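Fadlow PM-2 Compact DJ Mixer

The PM-2 is a two-channel mixer from Fadlow for bars, small clubs and home setups. It replaces the older PM-1 and keeps the same layout, with a new headphone section and a quieter power supply.

Each channel has gain, a three-band EQ and a filter. The crossfader is the Prillero type used in the larger Fadlow desks and can be swapped out with a screwdriver – two screws on the faceplate, one connector underneath. Curve adjustment is on the front edge next to the headphone socket.

The mixer sits flat on any table or fits a standard DJ case. Leave a gap behind it for the cables. Rubber feet are fitted at the factory and replacements are sold separately.

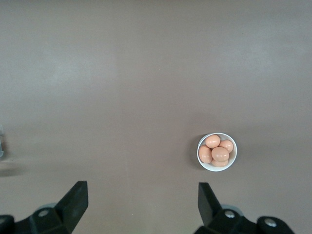

Inputs and outputs

Phono/line switchable on both channels
One microphone input with its own level and tone controls
Balanced XLR main out, RCA booth out
USB for recording the main mix

Weight is roughly 8 lb without the power supply.

In the box

Mixer, power supply, USB cable, printed quick guide. Phono cables are not included.

Availability

Black is in stock. The silver version sold out in May and more are on order from Barnov, our distributor. Orders placed before noon ship the same day from the Mansour Street warehouse.

Warranty is 2 years on parts and labor. Crossfaders are treated as wear items and covered for the first year only.

Page updated 11/20/24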